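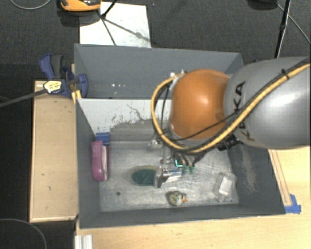
Signed, Sealed, Ignored: What Petitions Do and Don't Do
Kiyoshi Kaneko
Translated by Gwawr Rees

Bellis Books
Paperback, 318 pages
Notes, bibliography, index
In stock. Also available as an e-book.

Add to basket
Add to wish list

About this book

Online petitions are supposed to have changed politics. The claim is repeated so often, mostly by the people who run petition sites, that it rarely gets checked. Kaneko checked. He took 481 petitions from the archive of the Emonow platform, all of them marked "victory" by the site, and went looking for whatever had been won.

A lot of the time he couldn't find it. Some of the victories were decisions already made before the first signature came in. Others were promises to hold a meeting. One bus route was "saved" in December and dropped from the timetable by spring, with the banner still up on the page. Kaneko is fair about the cases that hold up, and there are more of them than his title suggests, but they tend to be small and local, and to involve people who were also phoning, writing letters and turning up at the office.

The middle chapters ask why anyone signs. Kaneko interviewed signers in Sullia who could not remember, a few weeks later, what they had put their names to. He doesn't sneer at them. He does doubt the usual academic reading, in which every click is a first step toward something bigger. His interviews give very little support for that, and he says so.

Our view

We stock plenty of books that announce a new age of political action, and we have learned to wait a few years before believing any of them. Kaneko has less to announce. The case for the book is the legwork.

It has problems. One platform is one platform, and a sample made up only of declared victories can't tell you how petitions do in general. Kaneko admits this on page 20 and then forgets it for most of chapter 6, where he slides from "these petitions" to "petitions" without much warning. The comparison with paper petitions in Irkutska rests on a single town archive, and we would have liked either a lot more of it or none. The last chapter, on what campaigners should do instead, reads as if an editor asked for it.

Rees's translation is clear and doesn't try to make the prose prettier than it is.

Contents

1. The victory banner
2. Who was asked, and for what
3. Paper in Irkutska
4. Signing and forgetting
5. The platform's cut
6. Pressure without petitioners
7. If not this

What other readers said

"I work in a council office and opened this expecting to be annoyed. The account of how petitions get logged and answered is accurate. The theory around it I could take or leave."
Nest Hughes

"Good on the evidence, thin on history. He writes as if nobody studied petitioning before the internet, and the bibliography shows he knows better."
Obadia Temba

"Assigned chapters 2 and 4 to my seminar. They argued about the sampling for most of the session. I won't be assigning chapter 7."
Trefor Ruddock

Details

Format: paperback, sewn
Illustrations: tables only
Level: general readers, undergraduates
Teaching copies: on request, one per course
Returns: unread copies accepted with receipt

Orders placed before 13th February ship with the corrected index. The first printing had wrong page numbers under P.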